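Skostumora öffnet Musterzimmer zum Thema Kleiderordnung

Flukasano, 28. April 2019

Der Haushaltsdienst Skostumora erweitert sein Kursprogramm um ein Angebot zum Sortieren und Zusammenlegen von Kleidung. Die Kurse unter dem Titel "Vom Bett in den Schrank" beginnen im Mai und finden in bewohnten Schlafzimmern statt, auf Wunsch auch bei den Teilnehmenden zu Hause. Die Anmeldung ist ab sofort möglich.

Grundlage des Angebots ist eine Befragung, die Skostumora im April unter seinen Kundinnen und Kunden in Flukasano und Onano durchgeführt hat. Von 271 angeschriebenen Haushalten antworteten 198. In 181 davon wird saubere Kleidung vor dem Einräumen zuerst auf dem Bett abgelegt. Ein eigener Tisch zum Falten ist nur selten vorhanden, und viele Befragte gaben an, dass Stapel bis zum Abend liegen bleiben und dann auf einen Stuhl umziehen.

Der Kurs setzt deshalb beim Bett als Arbeitsfläche an. Die Tagesdecke bleibt liegen, das Kissen bleibt am Kopfende. Sortiert wird zunächst grob nach Stoff und Farbe: Jeans kommen auf einen Stapel, dunkle Oberteile auf einen zweiten, gestreifte und bunte Stücke an den vorderen Rand. Kleine Teile werden zuletzt gefaltet. Erst wenn die Decke frei ist, geht es an den Schrank.

Jeder Kurs umfasst vier Termine zu je 90 Minuten. Beim ersten Termin wird der Bestand durchgesehen, beim zweiten das Falten von Hosen und Jeans geübt. Der dritte Termin behandelt Oberteile und Strickwaren, der letzte das Einräumen und die Aufteilung der Fächer. Bügeln ist nicht Teil des Programms. Für Fragen zur Pflege einzelner Stoffe liegt ein Merkblatt bei, das auch ohne Kursteilnahme erhältlich ist.

Möbel oder Ordnungssysteme müssen nicht angeschafft werden. Gearbeitet wird mit dem, was im Zimmer steht. Auch Zimmerpflanzen, Vorhänge und persönliche Dinge bleiben an ihrem Platz, sofern sie den Weg zum Schrank nicht versperren. Wer über wenig Platz verfügt, kann eine Bettseite zum Ablegen und die andere zum Falten nutzen.
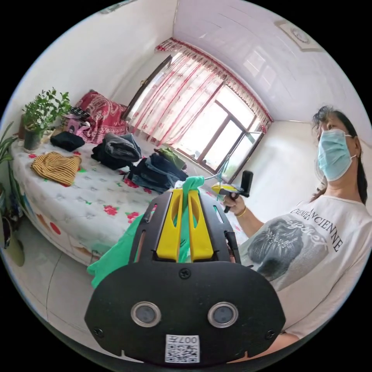 Für Familien bietet Skostumora einen verkürzten Samstagstermin an, bei dem Kinder ab acht Jahren mitmachen können. Sie lernen dort, T-Shirts und Hosen so zu falten, dass sie in eine Schublade passen. Der Familientermin kann einzeln gebucht werden und setzt keine Teilnahme am vollständigen Kurs voraus.

Kleidung, die beim Durchsehen aussortiert wird, können die Teilnehmenden beim Secondhandladen Peixoto in Onano abgeben. Angenommen werden gewaschene und unbeschädigte Stücke, Jeans und Kinderkleidung auch mit leichten Gebrauchsspuren. Peixoto stellt dafür während der gesamten Kurszeit einen Sammelplatz neben der Kasse bereit. Unterwäsche, Kissen und Bettdecken sind von der Annahme ausgeschlossen.

Anmeldungen nimmt das Büro von Skostumora in Flukasano telefonisch und schriftlich entgegen. Bei der Anmeldung sollte angegeben werden, ob der Kurs im eigenen Haushalt oder in einer Gruppe gewünscht wird. Gruppentermine in Onano werden bei ausreichender Nachfrage zusätzlich eingerichtet.

Über Skostumora
Skostumora ist ein Haushaltsdienst mit Sitz in Flukasano. Das Unternehmen bietet Reinigung, Wäschepflege und Hilfe beim Ordnen von Wohnräumen an.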